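Irlow Bench Arm - liquid handling package
Equipment pages / Benchtop automation / Arms

Status: seen at a demonstration, not stocked. Quote on request.
Supplied as: arm, two-finger gripper, power supply, software license for one seat
Not supplied: table, racks, glassware, training beyond the first morning

We don't normally list a machine before we have had one in our own shop for a month. Enough customers have asked about the Irlow that we are putting up what we know, and what we know comes from one Thursday at the Zander open day. Please read the page with that in mind.

What the maker says

The arm takes over the dull part of bench work: picking up tubes, moving them, pouring or tipping small volumes from one vessel to another. The sales sheet promises 1000 transfers between service checks and says a new user can teach it a routine before lunch. It also says the arm works "with the labware you already own." We would put a question mark after that one.

What we saw

The demonstration used colored liquids, so people standing at the back could follow along. Vessels go on marks drawn on the tabletop, and the presenter was firm that they should stay on them. That is fair enough for a demo. In a teaching lab with four groups sharing a bench, marks get covered, leaned on and wiped off with the first spill.

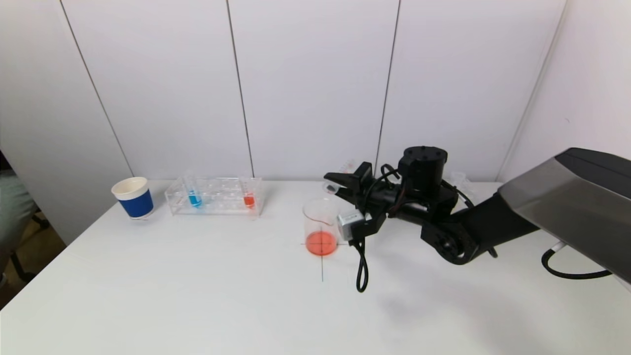
Milošević, the dealer running the session, quotes 393 successful pickups in a row from their own testing. We asked how many different tube types that covered and were told the report would be sent on. It hasn't come yet. We also asked to bring our own tubes to the next session, including the cheap ones with the soft walls - the answer was a friendly maybe.

A few things the sheet leaves out:

Reach. Plan the bench layout with the arm, not after it. Anything tall standing between the arm and the work has to move.

Cables. They run along the outside of the arm near the gripper. Fine on a clean table, less fine near a burner or a sink.

Caps. We didn't get a straight answer on whether the gripper can take a screw cap off. Assume a person does it.

Speed. A practiced technician is quicker over a single rack. The case for the arm is a long, boring run, and we haven't watched one from start to finish.
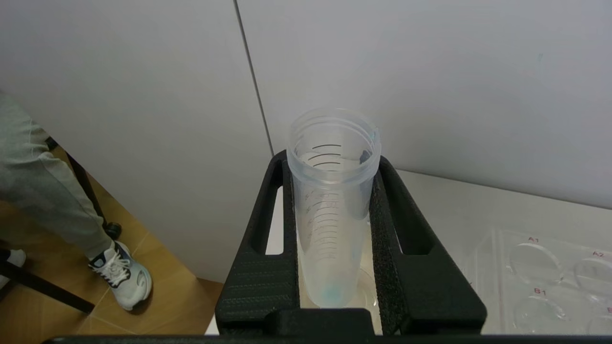 Wycliffe Rotich wrote to us after reading the first version of this page: "You're too hard on it. Speed on one rack is the wrong test. My problem is the afternoon run, when people get tired and skip a tube. If it does the same slow thing 500 times I'll take it. I would want to see the log, though, and they didn't show that either."

We agree about the log. It has been added to our list for Milošević, along with spare finger prices and the noise level.

Ordering and trials

Bukum holds the regional service contract and quotes 9 working days for a repair visit. There is no loan unit during that time. Trials can be arranged through us for schools and small labs, on your bench and with your tubes. We will update this page when the pickup report arrives.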